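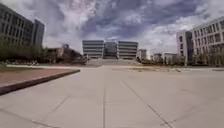

The plaza and neighbouring office-style buildings.

About Odel

Odel makes file synchronisation and backup software for small and medium-sized organisations. The company is privately owned and funds its development from licence and support income. Our customers include surveyors, print shops, dental practices and a number of further education colleges.

The first product was a command-line tool that copied changed files between two Windows servers over a slow line. It was written for a single customer and sold to others on request. The transfer engine in the current products is a rewrite, but it keeps the original rule that a file is never overwritten at the destination until the new copy has been received in full and its checksum matched.

What we make

Kisosow is the desktop and server client. It watches selected folders, divides changed files into blocks and sends only the blocks that differ. It runs on Windows, macOS and the main Linux distributions. Transfers can be limited by time of day or by bandwidth, and both limits can be set centrally by an administrator.

Tsakiris is the storage server. It holds file versions, user accounts and the audit log. Customers may install it on their own hardware or use the hosted service, and the two options have the same features. A single Tsakiris server supports up to 3,000 connected clients. Larger sites should run two or more servers with a shared account directory.

Jadero is the reporting console. It shows the last successful sync for each device, storage used by each department and any files held back by a conflict. Reports can be exported as CSV or PDF. Jadero is included with every Tsakiris licence and is not sold separately.

How we work

Odel employs 66 people. Of these, 20 work in support, and all support requests are answered by staff who have access to the source code and the fault database. We do not use an outside call centre.

We publish 2 major releases of Kisosow and Tsakiris each year. The second of these is in July and is the one we recommend for sites that prefer to upgrade annually. Security fixes are issued separately, as soon as testing is complete, and do not change any user-facing feature. Release notes list every known fault that remains open at the time of publication.

Old file formats are not dropped without a conversion tool. Archives made with the original command-line product can still be opened in the present version of Kisosow, in read-only mode.

Data and security

Files are encrypted on the client before they are sent. On the hosted service the keys are held by the customer, and Odel cannot read or recover file contents if the keys are lost. Administrators should keep a copy of the recovery key away from the machines being backed up. File names are also encrypted. File sizes and modification times are not, as the server needs them to schedule transfers.

Contact

Sales, support and licence renewals are handled through the forms in the customer area. Please include your licence number and, for faults, the diagnostic file produced by the Help menu in Kisosow. Job vacancies are listed on the Careers page.

Page last updated: February 22, 2026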